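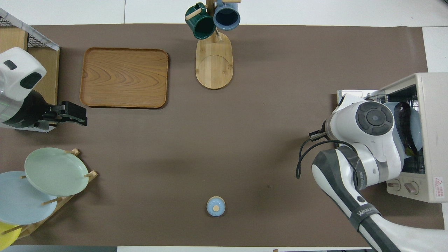
Call for Participants: Kitchen and Tableware Arrangement Study

Gillies Household Research, Fisbridge, invites adults to take part in a study of how people put away and set out everyday kitchen items. Sessions involve ordinary tasks at a table — hanging mugs on a mug tree, placing plates in a drying rack, and loading a serving tray.

Each participant will attend 2 sessions, held on separate days in April. A session lasts 40 minutes, with a short break. No special skill or experience is required.

Applicants must:
be 18 years of age or older
be able to lift and handle ceramic dishes comfortably
be available on weekday mornings

Persons who have taken part in the Dulldale pantry study are not eligible. Nine places remain. Participants will receive a gift card after the second session, and parking is free of charge.

To apply, please write to Shona Hepburn, Study Coordinator, stating your name, age, and preferred times. Applications must be received by Apr 11, 2025. Questions about access to the building should be directed to Kenneth Mackay at the front office.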